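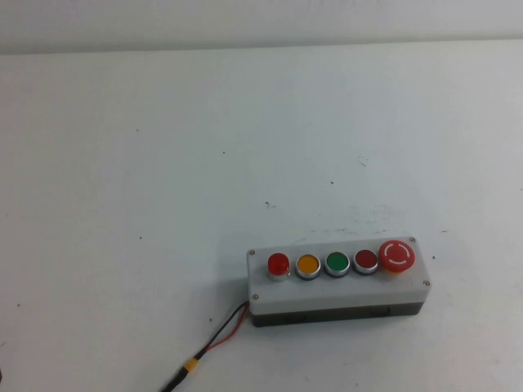
Abb. 1: Tastereinheit auf dem Versuchstisch, rechts der Not-Halt

Protokoll der Projektbesprechung Nodenel, Arbeitspaket Tasterbedienung
12. Oktober 2024
Leitung: Lajos Rácz
Anwesend: Arbeitsgruppe Botska, Vertretung Jurkon
Entschuldigt: Szilágyi

TOP 1 Stand der Aufnahmen
Es liegen 988 Durchläufe vor. Aufgabe ist jeweils das Drücken des im Auftragstext genannten Tasters (gelb, grün oder dunkelrot). Die rote Meldeleuchte ganz links und der Not-Halt gehören nicht zu den Zielen.

TOP 2 Ergebnis des Methodenvergleichs
Verglichen wurden die Regelung mit fester Anfahrhöhe und die Variante mit Kraftrückmeldung. Mit Kraftrückmeldung sank der Anteil der Fehldrücke auf rund 7 Prozent. Die übrigen Fehler betreffen vor allem Verwechslungen benachbarter Taster. Jurkon fragt nach dem Einfluss der Gehäuselage. Dieser wurde bisher nicht getrennt ausgewertet.

TOP 3 Weiteres Vorgehen
Die Auswertung wird nach 4 Gehäuselagen aufgeschlüsselt. Beleuchtung und Kameraposition bleiben unverändert. Botska prüft, ob die Kraftschwelle je Taster einzeln gesetzt werden muss.
Beschluss: einstimmig angenommen, 2 Enthaltungen.

TOP 4 Verschiedenes
Der Zwischenbericht ist im März fällig. Rácz verteilt die Gliederung, Szilágyi erhält sie per E-Mail.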